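Speaker notes: reporting street incidents to the public
Session 3, Lowther room, Sunday, 10am

Welcome those present on behalf of the Rorner district office. Introduce Clémence Bodin, who will take questions on witness appeals at the end.

First point. The office received 1,582 calls about assaults and disorder last year. A public notice was issued in 23 cases. Explain that the duty officer decides, and that the injured person's family must be told before any notice goes out.
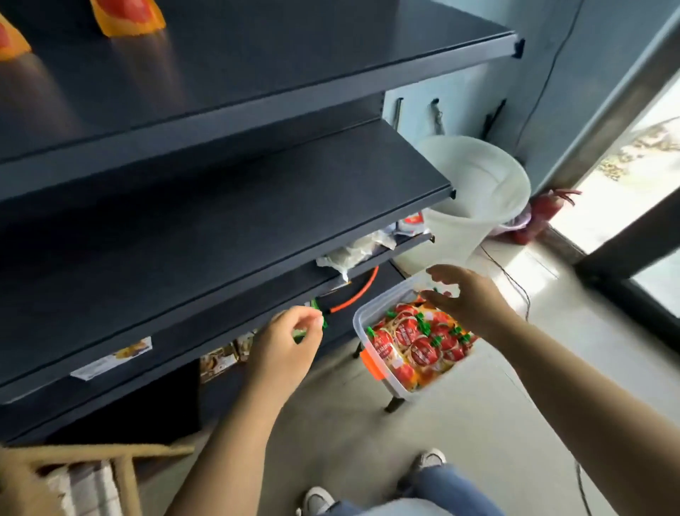

Second point. A notice gives the street, the time and the age range of the injured person. It does not give a name, a home address or the officer's view of the cause. Pause for the Sendano Road case, on which Alvar Isaksson has agreed to speak briefly.

Third point. Appeals for witnesses should carry one telephone number only. Callers may remain anonymous. Remind local editors that corrections are sent by email before 6pm.

Move to questions. Printed copies of the guidance are on the table by the door.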